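4. Oiling and first use of the Riltau countertop

This section explains how to prepare the surface of your Riltau solid wood countertop after it is mounted, and how to keep it good in the first weeks. Please read the whole section one time before you open the oil. The mounting itself is in section 3. If your countertop came with factory lacquer (the letter L after the order number), you do not need this section, go to section 6.

4.1 What you need

From the Riltau box:
Sunalitz base oil, one can
Sanding pad, fine (gray)
Sanding pad, extra fine (white)
Zumport end sealer, small tube

From your own home or the shop:
Cotton cloths without color, at least six
A flat brush or a foam roller
Rubber gloves
A metal bucket with lid, half filled with water
Masking tape for the wall and the sink

Note: The can of base oil is enough for a countertop of normal kitchen length, both sides, three coats. For an island you should order a second can before you start. It is not good to stop in the middle and wait for delivery.

4.2 Prepare the room

1. Let the countertop lie in the room for two days before oiling, without the plastic. The wood must get used to the air of the house.

2. Check the temperature. The room should be between 18 and 22 degrees Celsius, and it should stay so through the night.

3. Open one window a little. Do not make strong draft, it brings dust onto the oil.

4. Cover the floor and the fronts of the cabinets. Dried oil on a painted front is difficult to remove, and it becomes yellow with time.

CAUTION: Cloths with oil can start to burn by themselves. Put every used cloth in the bucket with water and close the lid. Do not leave them in a pile, also not for the time of a coffee break. When you are finished, take the bucket outside.

4.3 Sanding

1. Wipe the surface with a cloth which is a little damp. The fibers of the wood will rise. Wait until it is fully dry.

2. Sand with the gray pad. Always follow the direction of the grain. Press evenly, and do not stay long in one place.

3. Vacuum the dust. Then wipe with a dry cloth.

4. Repeat with the white pad. Go lightly over the edges, or you will make the corner round in one place and sharp in another.

Note: Small dark lines and small differences of color between the staves are natural and are not a reason for complaint. An open joint is a reason. In this case stop, do not oil, and write to Overgaard, who handles the service for all Riltau wood products. Send the order number with your letter.

4.4 The cut edges

The ends and the cut-outs drink much more water than the top. Most of the damage our service sees begins at the sink.

1. Put Zumport end sealer on all sawn edges, also on the inside of the sink cut-out and around the hole for the tap.

2. Push it into the wood with your finger (with glove). Wipe away what stands on the surface after five minutes.

3. Wait 14 hours before you put oil on the same place.

4.5 First coat of oil

1. Stir the can with a wooden stick. Do not shake it -- shaking makes bubbles, and the bubbles dry as small rings.

2. Pour a small amount and spread it with the brush or roller along the grain. Work in fields as wide as your arm can reach.

3. Let the oil stay for 40 minutes. If a place becomes dull in this time, it has taken all the oil, and you can give it a little more.

4. Wipe off everything that the wood did not take. The surface should feel smooth and not sticky. Change the cloth often.

CAUTION: Oil that is left in a thick layer will not become hard. It stays sticky for weeks and must be sanded away. If you are not sure, wipe one more time.

4.6 Second and third coat

1. Wait until the next day.

2. Go over the surface with the white pad, very lightly, and remove the dust.

3. Put on the second coat as in 4.5, but use half as much oil.

4. The day after, do the third coat in the same way.
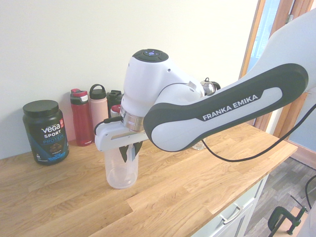 The third coat gives the surface its protection against water, so please do not skip it even if the countertop looks finished after the second. On the underside two coats are enough, if the dishwasher does not stand under it. Above a dishwasher you should do three, and also mount the steam foil from section 3.

4.7 The first two weeks

The oil needs time to harden. You can use the kitchen after the last coat has dried overnight, but with some care:

1. Wipe up water at once. Coffee, red wine and beet juice also.

2. Put a board or a trivet under everything hot. This rule is for always and does not end after two weeks.

3. Clean only with water and a well wrung cloth. No soap yet.

4. Do not leave wet cans, iron pans or steel wool on the wood. Iron and water together make black spots in oak.

4.8 If something went wrong

White ring from a glass: rub with the white pad and a few drops of oil, then wipe dry.

Black spot: see section 7. Do not use bleach.

Sticky surface after three days: put on a thin layer of new oil, wait ten minutes, rub with the gray pad, and wipe everything off. If it is still sticky after one more day, sand and begin again from 4.5.

Keep the rest of the oil in the closed can, in a cool place without frost. You will need it for the yearly care in section 5.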